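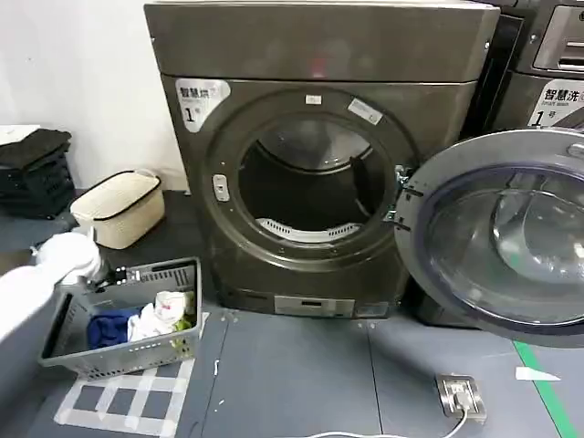
Transfer room notebook, September. Meng discs, second sitting.

The purpose of this sitting was to establish the playing speed of the Wustex dance and song records in the Meng collection and to make reference transfers of the first group. Eight discs were brought up from the store at 9:15 a.m. and left in their sleeves until the room had settled. The shelf labels were reviewed before any disc was handled. At present the number is written small, at the foot of the sleeve, where a thumb covers it. It is proposed that new sleeves carry the number in large black figures at the upper left of the front, in the manner of the dryer, whose 1 can be read while standing. Ekow Eshun has agreed to draft a sleeve on this pattern. The old sleeves will be kept with the discs, as several have dealers' stamps and one has a pencil list of dance steps.

Condition on arrival

Wustex 3929, "Indudov Waltz" with vocal refrain: worn through the loud passages, with a hairline crack from the rim that does not reach the first recorded groove. The label is faded on the vocal side. The singer is not named. The words "with orchestra" appear in small type, although only a piano, a violin and what may be a banjo can be heard.

Matrix 2558 (reverse of the above): a two-step, with no title legible. The number is stamped in the wax beneath the label and can be read only under side light. Charalambos Stergiou read it independently and arrived at the same figure.

The remaining discs are in fair order apart from surface dirt. One is warped to a degree that the stylus will follow at reduced speed only. It was put back without being played and is marked for flattening. No decision has been taken on who should do this.

Cleaning was done by hand with the usual solution and a soft brush, following the direction of the groove. The cracked disc was supported from beneath throughout. Labels were kept dry with the rubber shield. A little brown residue came away from 3929 on the first pass and a trace on the second. The third pass was clear.
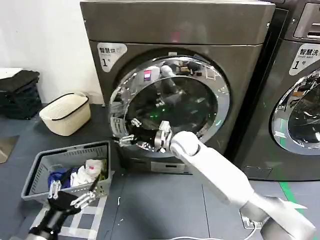

Why was the speed of 3929 not simply set at 78?

Many discs of this period were cut at other speeds, and the printed sheet music gives a better guide. The published "Indudov Waltz" is in F. Played at 78 the record sounds a little sharp of F, and the singer's vowels are tight and hurried. At 76 the piano falls close to F and the voice becomes natural.

It should be recorded that pitch by itself does not settle the matter. The piano may have been tuned below or above the present standard, and a singer could ask for a different key. For this reason the refrain was also compared with the two-step on the reverse. If both sides were cut in one session with the same piano, the same speed ought to serve for both. At 76 the two-step lies in B flat with the same small error as the waltz. The agreement is encouraging, but the matrix numbers of the two sides have not been shown to belong to one session, and the entry in the catalog is to read "probable speed."

Styli tried on the waltz, in order: the 2.8 gave a full bass but rode over the worn part of the wall, with a harsh edge on every high note of the violin. The 2.5 sat lower and was noticeably cleaner in the second verse. The 2.3 touched the bottom of the groove and picked up grit. The 2.5 was used for the transfer. All passes were flat, with no equalization and no noise reduction, and both walls of the groove were kept as separate channels so that the better wall may be chosen later.

There is a skip in the first verse. It was passed by raising the tracking weight slightly and increasing the counterweight against side pull. A 30-second section was then recorded again, with an overlap on each side, and filed separately. The join has not been made. Staff are reminded that joins are made on a copy and never on the master file.

Notes on the song

The refrain on the record differs from the printed one in its third line. The sheet has "when the lamps are low," and the singer gives "when the tide is low," clearly, both times. Mr. Stergiou suggests that the words were altered for a seaside revue, and he recalls a program from the Emholm Pavilion that lists the waltz as a closing number. The program should be found before this is repeated in the catalog. Seaside halls did often have lines changed to please a local audience, but the singer may equally have learned the song by ear.

The banjo, if it is one, enters only in the last refrain and plays off the beat in a ragtime manner that is not in the sheet. Mr. Eshun hears it as a mandolin. Both opinions are entered here. The instrument is loudest on the inner wall and should be heard again from that channel with headphones.
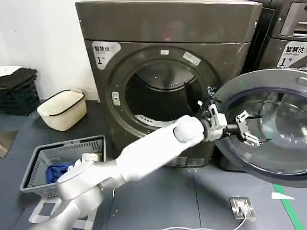 Files and remaining work

Master files for both sides of 3929 were checked against the disc by ear from beginning to end and copied to the second drive at 3:40 p.m. The file names follow label, catalog number, matrix and take. Where no take number is visible an X is used, as on the two-step.

To be done before the next sitting:
Clean the stylus cases and replace the worn 2.8.
Search the Emholm programs for the waltz and for any singer named with it.
Compare the two-step with the publisher's list, beginning with titles in B flat.
Ask for a second opinion on the crack.
Return the borrowed copy of the sheet music, after scanning the back cover, which carries the opening bars of four other songs.

The tone arm was found to drift inward at rest and was leveled after the last pass. Transfers made before the adjustment are thought to be sound, but the first pass of the two-step should be repeated if time allows.
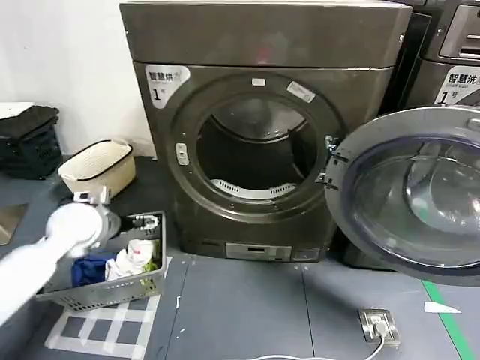
Dryer no. 1, door open.

Entry read and agreed, C. Stergiou. E. Eshun agrees, except as to the banjo.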